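Singers & players wanted, Drastwood Sixties Night (June)
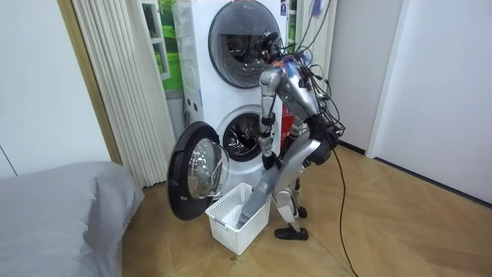

*Robot, basket, two front-loaders.*

Galumow is putting on a sixties night at the Drastwood hall in June and we're short. Very short. If you can sing, strum, thump or shake something in time please read on.

It's a full night of British and Aussie beat group stuff, 1963 to 69. Two sets, 20 songs, 90 minutes all up with a break in the middle. Hall holds 400 and last year we filled it, so not a tiny gig, fair warning.

## Who we need

- **Bass player.** Most urgent. Melodic lines, not just root notes. Own amp if possible, if not tell us early
- **Drummer for set two.** Kit supplied, bring your own sticks and cymbals if you're fussy
- **4 harmony singers**, any gender, any age over 16. Three-part stuff mostly, sometimes a unison double. High parts are the gap. We have baritones coming out our ears
- **Keys.** Organ sounds, bit of upright piano, one harpsichord bit that everyone will be listening for
- **Someone with a twelve-string.** You know the sound. Even just for the three songs

Also a person to do the slides behind the band. Not paid either sorry, but you get fed.

## Do I have to read music?

No. Charts are chords and lyrics, plus recordings of each harmony part on its own so you can learn it in the car. Dots available for keys and for anyone who asks.

You do need to learn the songs before the first rehearsal though. We lost half of last year's first one to people working out the middle eight of everything. Please dont.

## Rehearsals

Six of them, at the Lougher Street scout hall (enter from the back lane, front door sticks). 7 pm start, done by 9.30. Singers have one extra on their own, keys player very welcome at that one if free.

Missing one is fine. Missing two, talk to us. The last one is in the Drastwood hall with the PA and everybody has to be there, no exceptions, including whoever does slides.

Kids okay at rehearsals if they're quiet-ish. There's a kitchen and a fair bit of carpark to ride scooters round.

## Money

Unpaid for players, same as always. Petrol money for anyone driving in from Dulel or further, keep your reciepts. Two free tickets each and tea on the night (curry, veg option, let us know re allergies).

Door takings go to the hall roof after hire and PA costs.

## Set list, so far

Not final. Set one is the early suits-and-ties stuff, quick, two and a half minutes each, hardly any talking between. Set two goes a bit stranger: slower tempos, backwards guitar faked with a pedal, a sitar part we are doing on a guitar unless YOU have a sitar. If you have a sitar ring us tonight.

Suggestions welcome but the big singalong closer stays. Argued about that one enough last time.

## Costumes

Set one dark jacket, narrow tie, or a plain shift dress. Set two wear what you like as long as it's loud. There's a rack of shirts at the scout hall in most sizes, some of them pretty tired. No wigs please, they slip and the drummer can't see.

## How to put your name down

Drop a note in the Galumow box at the Dulel library desk or put your name on the sheet inside the scout hall door. Tell us:

- what you play or sing, and your range if you know it
- how long you've been at it (beginners ok for harmonies, less so for bass)
- any rehearsals you already know you can't do
- whether you can bring your own gear
- a phone number we can actually read

No formal audition. Singers come and sing a verse and a chorus with two others, takes ten minutes, biscuits after. Bass, drums and keys have a run through two songs with the guitarists, we'll send you the titles beforehand.

Harmony spots usually go first, bass always goes last. If we get more singers than spots we'll put a bigger group together for the closer, so put your name down anyway.

Posters going up shortly, if you've got a shop window take one from the box by the sheet.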